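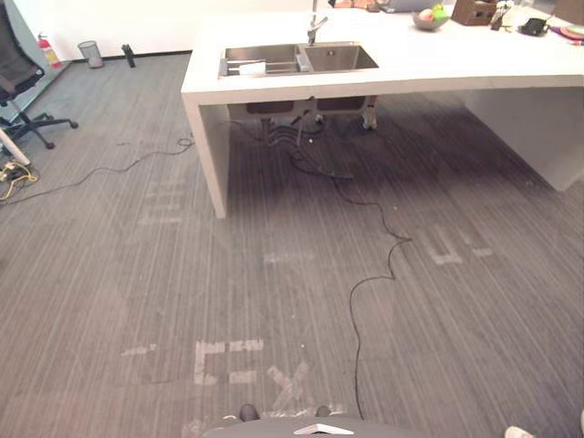
7. Running the Kitchen Demonstration for Visitors

This section covers the kitchen demonstration at Galbraith on open days and for booked group visits. It assumes the Jollico has already been unpacked, charged and calibrated (sections 2 through 4) and that the operator has finished the Wurken training tasks. If you only need the daily start-up, go to section 5.

The demonstration has two parts. In Part A the robot handles a plate at the dish rack. In Part B it works between the sink and the dishwasher. A full session, with time for questions, takes 40 minutes. Part A can be run by itself when the schedule is tight. Part B should not be run by itself, as visitors have a hard time following it without seeing a simple grasp first.

7.1 Staffing and group size

One operator runs the robot and does nothing else. One host stands with the visitors, talks, and keeps them behind the visitor line. Do not combine the two jobs, even for a small group.

Groups are limited to six. If a larger party arrives, split it and have the second half wait in the hall. School groups need one of their own adults for each half.

Help line during open hours: extension 434.

7.2 Before the doors open

1. Walk the floor between the sink and the visitor line. Move loose cables out of the walkway. Cables that have to stay should lie flat, with the slack coiled near the base of the counter.

2. Check the tape marks on the carpet. If a mark has lifted or faded so far that you can't see it from a standing position, put new tape directly over the old tape. Do not take up the old tape first. The stand positions saved in Anamix were measured from it.

3. Run your hand along the front edge of the counter and dry it. Dry the sink rim too.

4. Move personal items (phones, laptops, bags, lunch) well away from the sink. They may stay at the far end of the counter during a session.

5. Find the fire extinguisher and make sure nothing has been put in front of it.

6. Set out the dishes. Use the plastic cups and plates from the demonstration bin. Inspect each one for cracks and set aside any that feel greasy.

7. Start Anamix and load the visitor profile. The profile lowers arm speed and turns off spoken prompts. Check that the word VISITOR shows in the status bar.

8. Press the stop button once, confirm that both arms hold, then release it and reset.

CAUTION: Do not use glass or china in any session with visitors present, including as a background item in the rack.

Note: The visitor profile does not carry over after a restart. If you restart for any reason, repeat steps 7 and 8 before letting people back up to the line.

7.3 Part A: Plate at the dish rack

Have the host bring the group to the line before you enable the arms. People tend to step forward on the first movement, and the host should be ready for it.

1. Place one cup and one plate side by side in the dish rack. Tilt the plate on its edge, leaving enough room for the fingers to close.

2. Bring the robot to the rack position and wait for the feet to settle.

3. Enable both arms. Keep the left arm low and to the side for this part.

4. Select the right arm. Approach the plate slowly and stop when the open fingers are on both sides of the edge.

5. Close the hand. Wait for the grip indicator to turn solid.

6. Lift the plate straight up until it is clear of the rods. Hold it there while the host explains what the group is looking at.

7. Return the plate to the same slot and open the hand.

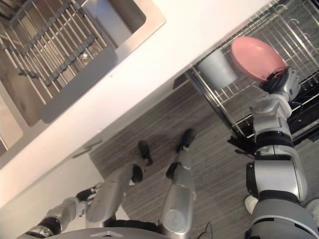 Figure 7-1. Part A. The right hand is closed on the lower edge of the plate, with the cup beside it in the rack.

If the plate catches on a rod during the lift, stop, lower it, and open the hand. Do not try to work it free by turning the wrist. Reset the plate by hand with the arms disabled and start again from step 4.

If the fingers touch the cup on the way in, finish the grasp only if the cup has not shifted. A cup that is leaning on the plate will come up with it and drop.

Note: Visitors often ask to choose which dish the robot picks up. This is fine as long as the item is from the demonstration bin. Disable the arms before anyone on staff reaches into the rack to change the layout. Visitors do not place items themselves.

7.4 Part B: Sink and dishwasher

The dishwasher is never run during a demonstration. Turn it off at its own control before the session and leave it off.

1. With the arms disabled, fold the dishwasher door all the way down and pull the lower rack out to its stop.

2. Stand a plate upright against the rack in the small basin. Set a cup with a handle where the left hand can reach it. Turn the handle toward the hand.

3. Move the host and the group to the left end of the visitor line. From the right end, the open door hides behind the robot's arm.

4. Bring the robot to the sink position. Check the distance between its body and the dishwasher door before going on. If you cannot pass a flat hand between them, back the robot off and approach again.

5. Enable both arms. Raise the right hand to the ready pose, open, over the dishwasher rack.

6. With the left hand, take the cup by the handle and lift it clear of the sink edge. Keep it upright.

7. Hold. This is a good place for questions. The arms can stay in this pose for a few minutes, but watch the joint temperature readout on the Anamix screen and lower the arms if it turns amber.

8. Bring the cup across, take it with the right hand, and release it with the left only after the grip indicator for the right hand is solid.

9. Lower the cup into the rack and open the right hand.

10. Repeat with the plate if time allows.

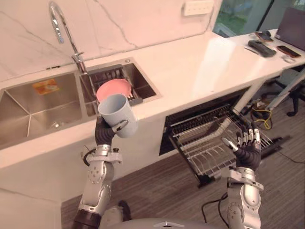 Figure 7-2. Part B, step 7. Cup held in the left hand, right hand open over the dishwasher rack.

CAUTION: The open door is a trip hazard for staff and an obstacle for the robot. Never command a step or a turn while the door is down. Disable the arms, slide the rack in, close the door, and then move the robot.

CAUTION: Keep your own hands out of the sink and the dishwasher whenever the arms are enabled. If something falls in, leave it until the arms are off.

The handover in step 8 is the move most likely to fail. A dropped cup is not a fault and does not need to be logged. Stop, disable, put the cup back, and try once more. After a second drop, skip the handover: use the right hand to pick up the plate and place it in the rack directly.

7.5 Answering common questions

The host can use the wording below or something close to it.

Is it doing this by itself? An operator is guiding it from the station. Anamix keeps the motion smooth and within limits.

Can it wash the dishes? The demonstration covers picking up and placing. No water is used.

What happens if I walk in front of it? The operator stops it. That is why there is a line on the floor.

Can I shake its hand? No. The hands have no mode for contact with visitors.

Can I take pictures? Yes, from behind the line. Ask visitors not to use flash while the arms are moving.

For questions on price, delivery or future models, hand out the Jollico contact card and leave it at that.

7.6 Between groups

1. Disable the arms and press the stop button.

2. Close the dishwasher.

3. Wipe the finger pads with a dry cloth. Do not use dish soap or alcohol wipes.

4. Check the battery level. Swap the pack if it reads below 40 percent.

5. Reset the dishes for Part A.

6. Tell the host when the room is ready. The host does not bring the next group in before hearing this.

7.7 Closing down

Park the robot as described in section 5 and connect the charger. Return the cups and plates to the demonstration bin, dry. Export the session record from Anamix (File, Export, Visitor Session) and save it in the Wurken folder for the month. Write the number of groups on the sheet inside the cabinet door, along with anything that needs attention before the next visit, such as worn finger pads, lifted tape or a dish that has been taken out of use.

Section 8 covers battery care and storage.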